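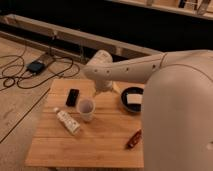

Ausgabe 4, Seite 200

Fragen und Antworten: Warum ist der Arm stehen geblieben?

Seit dem 13. Mai bekomme ich ständig dieselben Mails zu unserem Arm in Cluddale, also sammle ich hier mal!

Was ist denn passiert?
Mitten in der Greifbewegung kam Fehler 1132 und der Arm blieb stocksteif stehen. Der Becher war noch im Greifer - und schon ziemlich zerdrückt (armer Becher).

War jemand in Gefahr?
Nein. Latifa Filali saß am Pult und hat sofort den Not-Halt gedrückt. Ich stand daneben und hab mich nur erschrocken.

Und was bedeutet 1132?
Bei unserer Steuerung: Die Kraftmessung im Handgelenk liefert nichts mehr. Der Greifer drückt dann mit dem letzten Sollwert weiter, und der lag bei 100 Prozent. Blöd eingestellt, das war ich.

Nehmt ihr jetzt andere Gegenstände?
Nö, es bleibt beim Kleinkram auf dem Holztisch: Pappbecher, Tube, schwarze Schale und so weiter. Auch ein Smartphone liegt dabei, da zucke ich inzwischen jedes Mal zusammen.

Darf ich den Becher von Hand rausziehen?
Bitte nicht! Erst Not-Halt, dann Antrieb stromlos, dann den Greifer mit der Kurbel öffnen. Caoimhe Gallagher zeigt euch gern, wie das geht.

Ist der Fehler behoben?
Halb. Das Sensorkabel ist neu, und wir haben mehr als 200 Griffe ohne Abbruch geschafft. Das Update von Fellico kommt aber erst im Juli - bis dahin läuft der Arm nur mit jemandem am Pult.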